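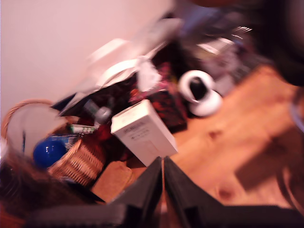
Why did the Clumura store page drop out of the related games list after the June change? Our tags were too broad, and the new matching gives less weight to the big general ones.

Notebook, June, started 9.40

Went through the tags for Clumura again. We had "adventure", "indie" and "relaxing" at the top, the same as thousands of others. Moved "map making" and "river trade" up and took "relaxing" out. Left the capsule art alone so we only change one thing at a time.

Traffic before the change: 157 page visits a day from related games. Last week it was down to 15. Wishlists fell too but not by as much, so the people we lost were mostly passing through.

Plodau still shows up on our page as a similar game. We don't show up on theirs. I had assumed these links went both ways and they don't. Brunet is listed on both pages, and its tags are narrower than ours or Plodau's.

11.15 — store page saved. First attempt threw an error on the German text, second went through. The old description still had the line about four-player trading, which we cut in the spring. Removed it in all languages.

Demo build: 2 crashes on the Widbridge level, both when you open the ledger while the ferry is docking. Same stack each time. Put a check in so the ledger waits for the docking to finish. Ugly, but it will do for the demo. Needs a proper fix before the full build.

To do
Check visits again after 4 full days, no sooner
New short trailer, start with the map and skip the logo
Ask for the tag report split by country
Save game size is still too big — look at the river data first

Last updated: June, 16.20

3 shares | 3 comments

ferrymanual: We had the same drop. Changing the order of the tags did more for us than adding new ones.

tallow_k: Does the ledger crash happen with a controller as well? I only get it on keyboard.

oddbarge: Please keep "relaxing", it's how I found the demo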